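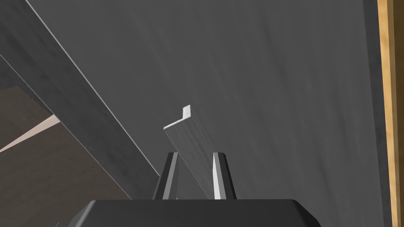 선상 소식 | 강 크루즈 승객이 알아 둘 수위 이야기

2022년 10월 27일

가을 일정으로 강 크루즈를 예약한 분들에게서 가장 많이 들어오는 문의는 수위에 관한 것입니다. 배가 예정대로 뜨는지, 중간에 버스로 갈아타야 하는지, 그럴 경우 환불이 되는지를 묻는 전화가 이달 들어 72건 있었습니다. 이번 호에서는 그 내용을 정리합니다.

강 크루즈선은 바다를 다니는 배와 달리 흘수가 얕습니다. 그래도 강바닥과의 여유가 일정 수준 아래로 내려가면 운항할 수 없습니다. 물이 너무 많을 때도 문제가 됩니다. 수위가 올라가면 다리 밑을 통과할 높이가 나오지 않기 때문입니다. 갑판 위의 차양과 난간을 접고 조타실을 낮추는 배도 있지만, 그렇게 해도 지나가지 못하는 다리가 있습니다. 이런 구간에서는 갑판 출입이 통제되며, 통제 시간은 안내 방송으로 알려 드립니다.

Clevetti호의 경우 지난 시즌에 22회 출항했고, 그중 두 번은 Illstead 상류 구간을 통과하지 못했습니다. 한 번은 갈수, 한 번은 폭우 뒤의 고수위 때문이었습니다. 두 번 모두 승객은 자매선인 Wenesix호로 옮겨 탔습니다. 두 배는 객실 배치가 같아서 같은 번호의 방을 배정받았고, 짐은 승무원이 옮겼습니다. 다만 식당 좌석은 새로 정해야 했고, 특별식을 신청한 승객 몇 분은 첫날 저녁에 식사가 늦게 나왔습니다. 이 부분은 올해부터 주방끼리 명단을 미리 주고받는 방식으로 바꾸었습니다.

배를 갈아타는 날의 진행은 대체로 이렇습니다. 전날 저녁 식사 전에 설명회가 있고, 가방은 다음 날 아침 8시까지 객실 문 앞에 내놓습니다. 여권과 약, 귀중품은 직접 들고 이동합니다. 버스에는 큰 가방을 실을 자리가 따로 없으니 손가방 하나만 가지고 타시기 바랍니다. 이동하는 동안 예정된 기항지 한 곳을 육로로 들르고, 점심은 그곳 식당에서 합니다. 새 배의 객실에는 오후에 들어갈 수 있습니다.

운항 담당 Radymyr Bilyk 씨에 따르면 교체 여부는 보통 하루 전에야 확정됩니다. “사흘 뒤 수위를 물어보시는 분이 많은데, 상류에 비가 한 번 오면 숫자가 달라집니다. 저희도 아침저녁으로 수위표를 보고 판단합니다.” 출발 일주일 전에 전화로 문의하셔도 확답을 드리지 못하는 이유가 여기에 있습니다.

환불 규정도 다시 적습니다. 배를 바꿔 타는 것만으로는 환불이 되지 않습니다. 기항지가 통째로 빠진 경우에는 해당 기항지의 유료 관광비를 돌려 드립니다. 숙박을 호텔로 대체한 경우에는 다음 예약에 쓸 수 있는 적립금을 드리며, 금액은 대체한 박 수에 따라 다릅니다. 개인적으로 가입한 여행자 보험에서 수위로 인한 일정 변경을 보장하는지는 상품마다 다르므로 약관을 확인하시기 바랍니다. 보험사에 낼 확인서가 필요하면 하선 전에 안내 데스크에 요청하시면 됩니다. 하선 후에 신청하면 발급에 시간이 더 걸립니다.

독자 Solomiia Skoryk 씨가 보내 주신 질문도 싣습니다. 걷는 데 불편이 있는 어머니와 함께 타는데, 배가 여러 척 나란히 정박하면 다른 배를 거쳐 나가야 하느냐는 내용입니다. 그런 경우가 있습니다. 바깥쪽에 정박하면 옆 배의 로비나 상갑판을 지나 부두로 나갑니다. 로비로 연결될 때는 큰 어려움이 없지만, 상갑판으로 연결되면 계단을 오르내려야 합니다. 승강기가 상갑판까지 가지 않는 배가 많습니다. 예약할 때 미리 말씀해 주시면 안쪽 자리를 항만에 요청할 수 있으나, 배정은 항만에서 하므로 보장해 드리지는 못합니다.

겨울철 운항은 1월에 쉽니다. 이 기간에 Clevetti호는 정비에 들어가고, 객실 77개의 침구와 커튼을 교체합니다. 샤워실 배수가 느리다는 의견이 여러 번 들어온 하층 객실은 배관도 함께 손볼 예정입니다. 공사를 맡은 Jiang 측과는 일정 협의를 마쳤습니다.

내년 봄 일정표는 다음 호에 실립니다. 먼저 받아 보실 분은 예약 담당 Zixuan Duan 씨에게 성함과 우편 주소를 알려 주십시오. 이전에 승선한 적이 있는 분은 당시 예약 번호를 함께 적어 주시면 처리가 빠릅니다.

정리: Khurram Ansari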